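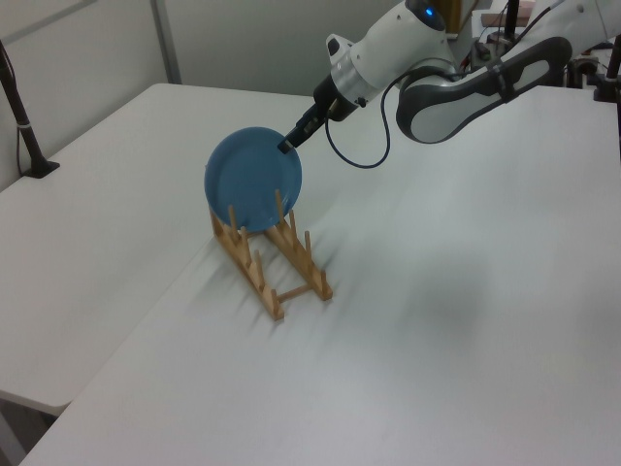
Most advice on wooden dish racks is written by people selling wooden dish racks, so take the usual claims (it dries faster, it cleans itself, it lasts for ever) with a pinch of salt. A peg rack is two rails with pegs stuck in them. It will dry plates well enough if you load it properly and it will go grey and furry if you don't look after it. Loading is the bit people get wrong. The blue plate has its lower rim down between the pegs and is tilted nearly upright, and that's the position you want for every plate on the rack. A plate that leans right over on its neighbour keeps a puddle in its rim for half the evening.

## Before you put anything on it

Check the rack sits flat. Press on each corner in turn. If it rocks, stick a felt pad under the short corner and trim it until the rocking stops. Don't bother planing the bottom, as I did with my first one, because you'll overshoot and then have two short corners.

Try your biggest plate in it while everything is dry. Shop listings say things like "fits all standard plates", and I have yet to find out whose standard. My dinner plates are 225 mm across and stand up nicely. The pasta bowls from the same set don't stand up at all, however I turn them. Better to learn that now than with wet hands.

You'll also need something underneath. An open rack has no tray, so the water goes straight on to whatever it's standing on. I use a folded cotton towel. The drying mats with a waffle pattern are fine too, but I can't say I've noticed any difference for the extra money.

## Loading

1. Shake each plate over the sink first. One good flick gets rid of more water than ten minutes on the rack.
2. Start at one end and work along. Hold the plate by the side of the rim, lower the bottom edge between the pegs and let go only when you feel it settle.
3. Face them all the same way. It doesn't matter which way, but two plates face to face will trap damp air between them.
4. Put the heavy ones in before the light ones. A rack with all the weight at one end can tip when you lift it.
5. Leave a gap between deep plates. Flat ones can go in neighbouring slots.

Mugs don't belong on it. I know the adverts hang them over the pegs. They wobble, they chip, and the peg takes the strain sideways, which is how pegs work loose.

## Cleaning

Once a week, brush the slots out with an old toothbrush and hot water with a drop of washing-up liquid. Rinse, dry with a cloth, and stand the rack on its end somewhere airy until morning. Don't soak it and don't put it in the dishwasher, whatever the label says.

Vinegar gets recommended everywhere for black spots. I tried it on mine for three weeks and the spots were still there, slightly paler. What did shift them was sanding: 400 grit paper, with the grain, torn into thin strips for getting round the pegs. Wipe off the dust before you oil.

## Oiling

Food-safe mineral oil from the chemist is plenty. I was talked into a tin of Trovalar board balm in August and couldn't tell the rail I'd done with it from the rail I'd done with the cheap stuff.

- Make sure the wood is bone dry.
- Rub the oil in with a rag, going round the foot of each peg.
- Wait 6 hours, then wipe off anything still sitting on the surface.
- Do it again when water stops beading.

Used rags are best washed straight away.

## Loose pegs

Pull the peg out, scrape off the old glue, put a dab of waterproof wood glue in the hole and push it back in. Emil Gasser, who repaired mine, wraps a single turn of cotton thread round the end of a slack peg before gluing. I doubted that as well, but the peg is still in — the one next to it, which I did without the thread, came out again by spring.

Leave the glue overnight before you load any plates, even if the bottle promises less.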